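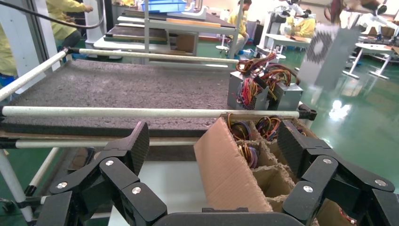
Can a machine do our packing yet, or am I wasting my time looking? We are a small repair shop and we send out refurbished computer power supplies, plus the odd box of spare leads. The job I would hand over is the dull one: coloured wires tucked into the compartments of a divided cardboard box, power supplies lifted off the bench, everything ready for the next person. It takes one of us almost 3 hours a day. I have been quoted 2695 a month to rent a two-fingered arm from a firm called Jibrin, set-up included. Their salesman was sure it would cope, but he only showed me it moving blocks. Has anyone tried this with real stock?

Plundodent
May 21, 2018

We tried one in our shop for five weeks. Picking up a box was fine once we had taught it where the box would be. A bare power supply was fine too, being a hard square thing that stays where you put it. The leads were the trouble. A harness never lies the same way twice, and if you lift one plug you tend to get four others with it. We ended up tying each bundle before it went near the arm, and the tying took as long as the packing had.
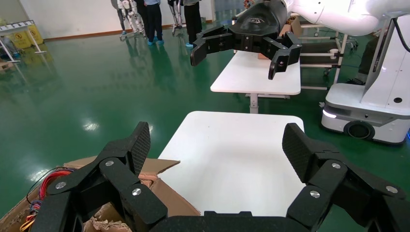 The other cost is floor space. You need room for the arm and its base, a table at the right height, and somewhere for people to walk that isn't in its reach. Measure up before you sign anything. Ask Jibrin for a day's trial with your own leads, loose, out of your own box – if they say no, you have your answer.

Manuela Dal Bello

No. My uncle's packing bench dates from 1939 and it still works. Get a school leaver in for the afternoons.

Skultarier

Depends what you mean by yet. I wouldn't trust one with loose cable today, but I would let it move closed boxes from bench to trolley. Split the job and price that part on its own. Same at home, by the way: my floor cleaner does the kitchen well enough and I still pick up the socks first.

Nazareno Sala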